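Jobs & Opportunities > Call for participants > Health and everyday living

Walkers wanted for a study of house shoes and indoor footwear

Posted Monday, August 4, 2025

The Fleltden Footwear Study is looking for 92 adults who spend a good part of the day at home and are willing to keep a record of what they wear on their feet while they are there. Taking part lasts 30 days. You do not need to be sporty, and you do not need to have anything wrong with your feet.
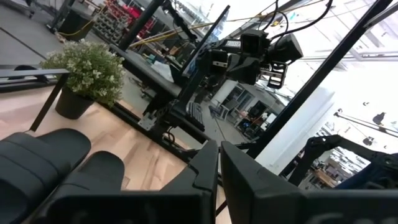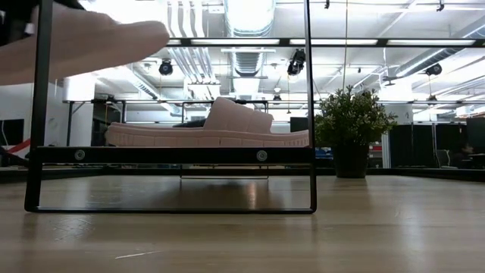
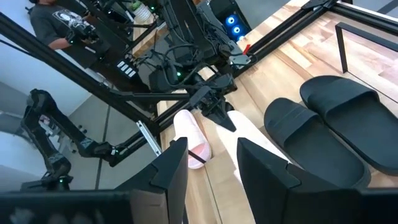
Most of what has been written about shoes and comfort deals with running shoes, work boots or school shoes. Much less has been written about what people put on to carry the washing downstairs or stand at the cooker. Many of us wear the same pair of slippers or slides for years, long after the sole has gone flat. Others go barefoot, or in socks, and change only when the floor gets cold. We would like to know what people do, how their feet and legs feel at the end of the day, and at what point they decide a pair is finished.

The study is run by Barkholm, a small research office in Londance, and is led by Jae-in Ban. Day-to-day contact with participants is handled by Nam-gil Pyo.

Who can take part

We are looking for people who:

- are aged 18 or over
- live in Londance, Fleltden or the villages between them
- spend at least half of most days at home, whether through home working, caring, retirement or anything else
- can walk up and down one flight of stairs without help
- can fill in a short diary in English, on paper or online

More than one person from the same household may apply. Each person fills in their own diary.

You cannot take part if you have had surgery on a foot, ankle or knee since March, or if you have been told by a doctor or podiatrist to wear a particular shoe or insole indoors. If you are unsure whether this applies to you, ask before you fill in the form.

What you will be asked to do

There are 3 visits to our rooms at Ha House in Londance. At the first we measure both feet, look at the footwear you normally use indoors and ask some questions about your floors and stairs. Please bring every pair you wear in the house, including the ones kept by the back door for the bins. The visit takes an hour and a half.

Between the first and second visits you keep the diary. Each evening you note what you wore, for how long, which rooms you were in most, and how your feet felt. It takes five minutes. You carry on wearing your own footwear and we do not ask you to change anything.

At the second visit, halfway through the 30 days, you will be given a pair of slides or closed slippers to wear in place of your own. Which kind you get is decided by a draw, and we cannot swap one for the other on request. Sizes run from a small adult 3 upwards, and half sizes are rounded up. You wear them until the last visit and go on with the diary as before.

At the last visit we measure your feet again and look at the soles for wear. You may keep the pair afterwards.

Payment

Participants receive a single payment after the last visit, by bank transfer. The amount is given in the information sheet. Bus and rail fares to Ha House are paid back if you keep the tickets. There is parking for disabled visitors at the side entrance - please tell us in advance so that a space can be held.

If you stop early you will be paid for the visits you have attended. You do not have to say why you are stopping.

Your information

Diaries are stored under a number, with names kept separately. We do not pass your details to shoe makers or shops. Feet may be photographed at the visits, from the ankle down, but only if you agree to it on the consent form. Saying no does not affect your place or your payment.

Possible risks

Any new footwear can rub. If you get a blister, leave the new pair off until it has healed and write this in the diary. Slides are not suitable for ladders, wet garden steps or driving, and we ask you not to wear them for any of these. If you have a fall at home during the study, whatever you were wearing, please ring us when you can.

How to apply

Ask for the information sheet and form at the Ha House front desk, or telephone and one will be posted to you. Nam-gil Pyo will ring to arrange a first visit with those who are eligible. Evening visits are available on two days a week. Places are offered in the order that forms arrive, with a waiting list once we are full.

Comments (3)

marion_t
Is it all right if I wear different slippers upstairs and down? Mine are never the same pair.

Nam-gil Pyo
Yes, bring both pairs. The diary has a line for each change.

Kettleside
I work nights and sleep in the day, so "each evening" doesn't really suit me. Could I do the diary in the morning when I get in? Have sent the form off anyway.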